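Started on the old desktop towers from De Graaf today. 70 of them, stacked along the back wall in the Cilemdale workshop. Going to post as I go because a few people asked how we deal with the drives.

Short version: every drive comes out, gets wiped or shredded, and the machines that are worth it get a drive back in. After that they go to Jollside for the shop. The long version is the rest of this thread.

First job with any tower is to pull the power cord and hold the power button in for several seconds. Then it goes on its side with the open side up. I know people work on them standing. I did for years. Lying down is easier on the wrists and you don't lose screws into the bottom of the case.

Cover off, and then leave it alone for a minute and look. Where do the cables run, what crosses over what, which connector is going to be in the way. I take a phone photo of the inside before I unplug anything. It has saved me more than once with front panel wires.
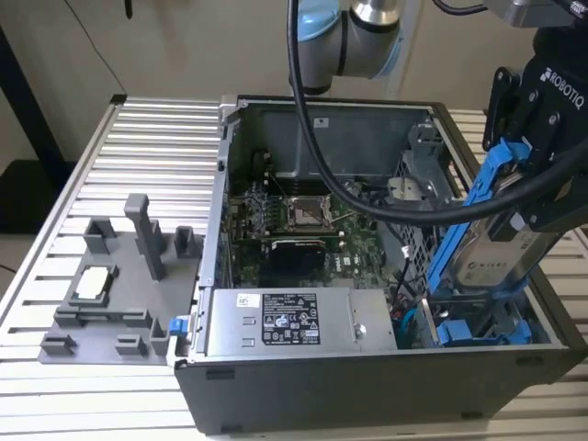 Tower on its side, panel off, 3.5-inch drive in its blue caddy.

If you haven't met these caddies, they are plastic, they hold the drive along its sides, and the whole thing slides in and out of the cage. On the type we have you pinch the tabs and pull straight. Pinch both. If you only get one side the caddy goes crooked and jams, and then people start prying with a screwdriver.

Please don't pry with a screwdriver. The plastic on a caddy this old has been warm for years and the tabs snap. A spare caddy costs more than the drive is worth. We keep every good one out of the scrapped machines in a bin for this.

Order of work for taking a drive out, since it comes up every time:
data cable off the drive
power connector off the drive
pinch, slide, out
drive label up on the mat, number written in the book
Always cables first. A caddy pulled with the cables still on can take the connector with it.

About the data cable. Some have a little metal latch you press down and some don't. If it doesn't come off with a gentle pull, look for the latch before you pull harder. The power plug is usually the stiffer one. Hold the plug itself and wiggle it lengthwise, never pull by the wires.

Book entry is machine number, drive serial, size, and what happened to it. We have a sheet for it too, but the book sits on the bench and gets filled in right away, and the sheet gets filled in at the end of the day if we're lucky. The lot number for this batch is 2652 and it goes at the top of every page.

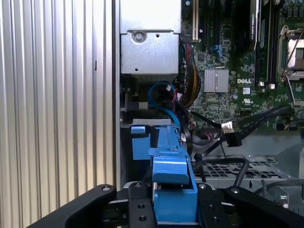
Cable routing is where most of the slow-downs come from in this batch. The towers were serviced by different people over the years and no two are tied up the same way. Some have the slack bundled so tight that the plugs barely reach the drive, and I cut those ties and start over. I don't mind a loose loop like the blue SATA cable below the power supply housing there, as long as nothing is pinching it when the caddy slides. What I do mind is a cable lying across the rail. You push the caddy, it feels like it is seated, and it's sitting on a wire.

Somebody asked whether we replace the data cables. Only if the plug is cracked or the cable has a hard crease in it. Otherwise they get reused. We have a drawer of them and the drawer never gets emptier.

While the side is open it's worth doing the dust. Compressed air in short bursts, hold the fan blades still with a finger, and get between the fins of the heatsinks. I do this outside if the weather lets me. The first time I did a whole row indoors I was wiping shelves for the rest of the week.

I don't open power supplies. If one smells burnt or the fan grinds, it's out and a tested one goes in. Same rule for everyone at the bench.

Wiping: we run Wodix on a separate machine that takes several drives at once. It prints a page for each drive and the page gets stapled into the book. A full pass on the larger drives took 84 minutes when I timed it. The small ones are quicker but I don't stand there watching either way, I go and do the next tower.

Any drive that throws errors during the wipe goes in the red crate and gets shredded. No second chances for those. It isn't worth arguing about whether an old drive with a few bad sectors has another year in it, and the customer was promised one thing or the other.

Putting a drive back in is the same job backward, but slower. Check that the drive is the right way around in the caddy before it goes anywhere near the cage. I've had one in backward and only noticed when there was nothing at that end to plug a cable into. 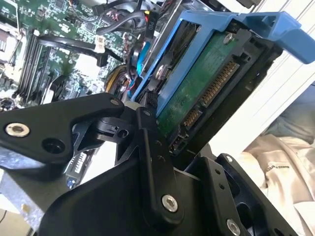

Last edited 25/01/2024

Before a drive goes in I look at the connector edge. There are two rows of gold contacts, a long one and a shorter one, with a black divider between them. The long one takes power and the short one takes data. What you're looking for is a chipped piece of black plastic. If the plastic is broken the cable will still go on, it just won't stay on, and then you have a machine that works on the bench and fails in the car.

Keep your fingers off the green circuit board side. Hold the drive by its edges or by the caddy. I wear a wrist strap clipped to the case. Plenty of people don't and get away with it, and I'm not going to fight about it, but a strap is cheap.

(Edited the post above to fix which row is which. I had power and data the wrong way around. Thanks to those who wrote.)

Seating the caddy: slide it in level and let the cage guide it. You want to feel it stop and the tabs spring out. If it stops early, take it all the way out and look again. Nine times out of ten it's a cable on the rail, as above.

Then power, then data, then tug each one lightly. Then I turn the drive cables so they don't touch a fan. Cover stays off until it has booted once.

First boot I only check three things: does the firmware see the drive, does it show the right size, is there any clicking. Clicking means straight back out. If the clock is wrong the coin battery gets changed at this point, and in this batch that's most of them.

Progress so far: 46 done, counting the ones that went directly to scrap. I write the total on the whiteboard at the end of each session. The rest should go faster now that the drive bin is full and I'm not waiting on Wodix.

Question from the replies – why not put solid state drives in all of them? Cost, mostly. Jollside sells these cheap and the people buying them want a working computer for letters and bills. When we get donated SSDs they go in, with an adapter bracket so they fit the same caddy. We don't get many.

Another one – can you buy just the caddies from us? If the bin is overfull, yes, ask at the Cilemdale counter and bring your old one so we can match it. There are several that look the same and don't fit the same cage.

Last one for tonight. If you're dropping a computer off, leave the drive in it. A lot of people pull it themselves and throw the caddy and screws away, and then the tower comes in with a hole in it and we have to go hunting for parts. If you do want to keep your drive, that's fine, take the drive and leave us the caddy.

Next batch is due in May. I'll pick this thread up again if it's another type of case.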